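About Bandedside

Bandedside is a small language school, and we teach German to grown-ups! Some of our learners are moving abroad for work, some have married into a family that talks very fast at dinner, and a good many simply always wanted to do it. Our youngest learner this September is 19 and our oldest is 81 (she started at 71 and now reads crime novels without a dictionary).

The school began at Frauke Schwerdtfeger's kitchen table. Frauke had come over from Bremen to teach high school, and neighbors kept asking her for help with letters from relatives. First it was one evening a week, then three, and then the table was too small. We moved into our current rooms above the old Kalinowski bakery and we've been here ever since.
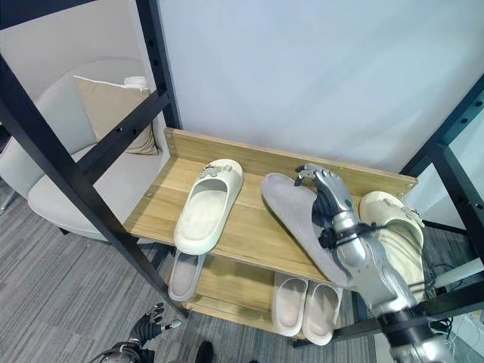 Classes are small on purpose. You'll be talking within the first ten minutes, even if all you can say is your name and what you had for breakfast. We do teach grammar, and we love it, but we bring it in once you've run into the problem it solves. Word order makes a lot more sense after you've tried to tell a story about your weekend and got stuck halfway.

Beginners meet at 6:30 in the evening. The intermediate group starts at 8, and there's a morning conversation hour at 10 that anyone can join, whatever their level. Bring something to talk about: a recipe, a news story, a complaint about the bus. The complaints are usually the best ones!

Our library has grown to 2,000 books, most of them donated, with a wonderful shelf of children's stories that adults borrow more than anything else. You can keep a book for a month, and longer if you tell us.

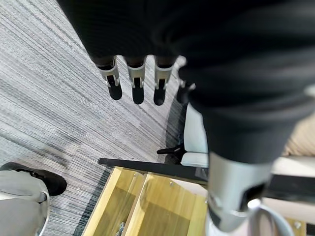

Twice a year we put on Tarine, our reading night, where learners read a page or two aloud in German. It might be a poem, a letter from a grandmother, or something they wrote themselves. Friends and family come along, and there is always far too much cake.

We also run a pen pal program called Jinderia, which matches our learners with people in Germany and Austria who are working on their English. You write one letter in each language, and your partner does the same. Some pairs have been writing for years and a few have gone to visit each other.

If you'd like to try a class, the first 2 are free. Come up the side stairs and ring the bell, or send us a note and tell us what made you think of learning German. Frauke reads every one and writes back herself, in whichever language you choose.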